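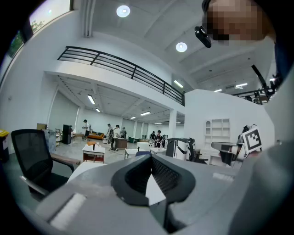 A reader on the last version of this page asked why her tubes under the mezzanine come on one by one when the round ceiling lights snap on all together, and could we please put the tube section before the railing section next time. Done, see 4.1.

Guides > Arruda Hall Kit > Section 4: Lights and railing

1,171 shares | 9 comments

We use cookies to remember your settings. Accept / Manage

4. MEZZANINE LIGHTS AND RAILING - FIRST SET-UP

Do this before any furniture goes in. Two people, one ladder, one morning. Daylight from the high windows is enough to work by if you start early.

4.1 Tube lights under the deck

1. Power off at the board. Lock it off and keep the key on you.
2. Dust the beams first. Dry cloth, no water.
3. Hold each fitting against the underside and mark the screw holes. Short tubes go in between the long ones, any order.
4. Screw in the brackets. Hand tight, then a quarter turn. Not more.
5. Push the Previx connector in until it clicks. Tug it. If it comes out it wasn't in.
6. Fit the tube, twist to lock.
7. Power on. Tubes can take up to 9 seconds the first time and may not start together. Leave them on for the rest of the morning.

CAUTION - never work on a fitting from the balcony side by leaning over the rail. Ladder from the floor, always.

Note: a tube that flickers after the first morning is usualy seated badly. Power off, twist out, twist back in. Still flickering - swap it with its neighbor. If the flicker moves, bad tube. If it stays, bad fitting.

4.2 Round recessed lights

Already wired in most kits. Check the trim ring sits flat to the ceiling. Gap on one side means a spring clip is folded under. Pull down, straighten, let go slowly. Watch your fingers.

4.3 Black railing

1. Stand every post before you fit any horizontal bar.
2. Check posts with a level, two sides each.
3. Bottom bar first, then work up.
4. Set-up wrench at 300 on the dial for base bolts. Go around again the next day.
5. Touch up scratches with the Zamar black pen. Two thin coats. Thick ones run.

CAUTION - nobody on the deck until the railing is complete, both levels. Rope off the stair.

Note: don't hang bags, coats, cables or banners from the bars.

4.4 Pillars and white paint

Wipe with a damp cloth and a drop of dish soap. Scuffs near the floor - Corkitora sponge, light pressure, test a low corner first. Do the underside of the deck last, drips land on teh pillar otherwise but they wipe off.

4.5 Replacement

Tubes: change at 1,000 hours of flicker-free use or when the ends go dark, whichever's first. Order spares by the length printed on the old one. Measure if it's rubbed off.

Next: Section 5, Stair treads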